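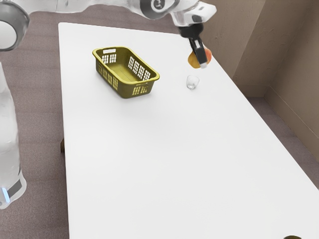 I've been meaning to write about the peaches since July, and every time I sat down to do it there were more peaches. So if this post is a little late and a little sticky, you know why.

For anyone new around these parts, we moved up to Orkaneck two summers ago, into a house on Hilline Road with a leaning porch, a furnace that sounds like a freight train, and one enormous peach tree out back that the listing described as "mature landscaping." I had never picked a peach in my life. I grew up in apartments. My whole idea of fruit season was whatever was on sale by the front doors of the grocery store, and I'd have told you with a straight face that peaches came in all year long.

The first summer we got almost nothing, because of a late frost, and I remember feeling sort of let off the hook. The second summer I got cocky and did no thinning at all (more on that in a minute), and a limb as thick as my leg came down in the middle of the night with all its fruit still hanging on it. It scared the daylights out of the dog. This year I was determined to do it right, and I did do it right, and I have been paying for it in peaches ever since.

## The thinning business

If you have a peach tree and you haven't been thinning it, please learn from my limb. Sometime in late spring, when the little green ones are about as big as the end of your thumb, you're supposed to go along every branch and pull most of them off. MOST of them! You leave one every hand's width or so and drop the rest on the ground. It feels terrible. I stood on the stepladder that first afternoon apologizing out loud to each one, and I'm sure the neighbors heard me.

But oh, the difference. The ones that stayed got big and they got sweet, and no branch came down, though I did prop up the two lowest ones with a couple of old boards with notches cut in the ends. I'd read about doing that in a library book from before I was born, and it worked just fine.

The variety, as near as I can figure, is something the older folks here call a Lurnitz. I can't find it in any catalog. The man at the feed store said half the yards on our side of town have one, and that they all came from cuttings off the same farm, back when there was a farm. I love that. I've no idea if it's true. It's a yellow peach, freestone when it's good and ripe, clingy and stubborn when it isn't, and it bruises if you so much as look at it sideways.

## Picking, and then picking some more

My mistake the first week was waiting for them all to be ready. They don't do that. They come in from the top down and the outside in, and there's a window of maybe two days on each one where it's perfect. So you go out every morning with your coffee, and you cup each one and give it the littlest lift and twist, and if it lets go, it's yours. If you have to tug, leave it be.
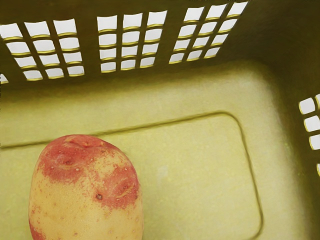

*Bottom of the basket. Enjoy it while it lasts.*

I tried a bucket first, and that was a disaster, since the ones on the bottom turned to pudding under the weight of the others. Then I tried a big paper grocery bag, which got damp and gave up on me halfway across the yard. What you want is something wide and shallow where you can lay them in one layer, two at the very most, and something that lets a bit of air through. And you want to wash whatever you use every single time, because one soft peach will leave a ring of juice, and by the next morning every fruit fly in the county has moved in and is raising a family.

On the biggest day, a Sunday, I picked 143 peaches before lunch. I know the number because I counted them out loud as I went, to keep from thinking about what I was going to do with them all.

## What I did with them all

Well, we ate them. Standing over the sink, mostly, which I still think is the best way. Then on cereal, on toast with ricotta, chopped up with a little hot pepper and lime next to some pork chops. There was a cobbler, and then there was another cobbler because the first one was gone by breakfast (I'm not ashamed).

Then I gave them away, until people started to get a certain look when they saw me coming up the walk. I left a bag on the porch across the street and found a bag of zucchini on mine the next morning, which I believe is how wars start.

Then I canned. I had never canned anything and I was scared to death of it. I'd always had it in my head that you would poison your whole family if you looked away for a second, so I got the current instructions from our extension office and followed them like a nervous student pilot. I won't give you a canning recipe here, because you really should get a tested one and not take it from a lady with a blog, but I'll tell you the things that tripped me up.

The skins come off like a dream after a short dunk in boiling water and then ice water, but only if they're ripe. The underripe ones hang on to their skins for dear life, and you might as well set those back on the counter in a paper bag and try again tomorrow. Work in small batches. I did ten pounds at a time, and even that had me at the stove well past supper. Have more dish towels than you think a person could need. And pack the jars tighter than looks right, because they shrink and float, and you'll end up with a row of jars that are half peach and half disappointment.

The jam was easier and I liked it better. I made a plain one, and one with a bit of ginger, and one with vanilla that I'd call a dessert if I were being strict about it. My jars came secondhand from the Phan hardware store down on the main street, where they keep a crate of old ones by the register and sell them for next to nothing, and you buy your lids new. I've gotten so fond of that store. You go in for lids and come out forty minutes later knowing how to fix your gutter.

All told I've got 88 jars down in the basement, and I go down there just to look at them. I turn on the light and stand there. My husband came down behind me the other night to see if something was wrong.
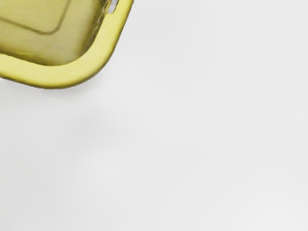
*Yellow seems to be the color of the season.*

## The last of them

The tree's finished now, or nearly. There are a few way up top that I can't reach even with the picker pole, and the birds have been watching those longer than I have, so I figure they've got the better claim. I've raked up the drops, which you do need to do, as the wasps get mean about it and the rot can carry over to next year. The leaves are starting to curl and yellow some. I've been told to leave the pruning alone until the tail end of winter, and I've written it on the calendar in pen.

I keep thinking about whoever planted that tree. It has to be thirty years old if it's a day, which everybody tells me is ancient for a peach, and they say it could quit on me any summer now. So I've got a little project going. I saved a handful of pits, cracked them very carefully (one thumb was harmed), and tucked the kernels into damp peat in the crisper drawer, where they'll sit until they think it's spring. They may not come true to the parent, and they may not come up at all. If I get even one sprout I'm going to be unbearable about it, so consider yourselves warned.

If any of you grew up with Lurnitz peaches, or know them by some other name, I would dearly love to hear about it in the comments. Same goes if you've got a good savory recipe, because I still have a bowl of them on the counter that needs using by tomorrow, and I can't look at another cobbler. Well, maybe one.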